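The Long Table at Grulletstead

Every October the small town of Grulletstead fills with people who study soil, stars, fish and old languages. The Jendance meeting is not a big one. Last year 576 persons registered, and 261 of them came for the first time. I was one of these, and I was afraid of the coffee breaks more than of my talk.

Murdo Geddes, who has organized the program for many years, told me that he keeps the breaks long on purpose. "The talks you can read later," he said. "The coffee you cannot." He refuses to let the meeting grow above 1,000 guests, even if the hotels of Sternton, the next town, would be happy about it.

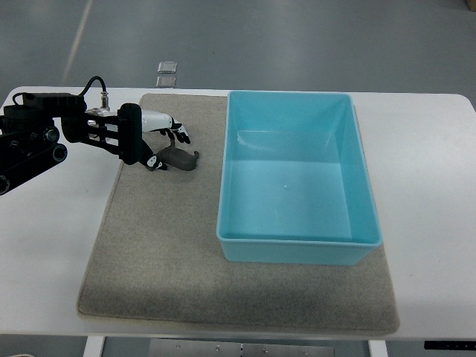 Young researchers often ask me how to begin a conversation with a stranger at such a meeting. My advice is to ask about the method before the result. A person who works with a black and white robotic hand over a felt mat has surely a story about its fingers or its cables, and will tell it with more pleasure than the conclusions of the last paper. After this, the results come by themselves.

On my second evening I sat with 2 geologists from the El Fassi institute, and we spoke until the kitchen closed. We still write to each other. One of them has now read my whole thesis, including the appendix, and found a mistake in table four.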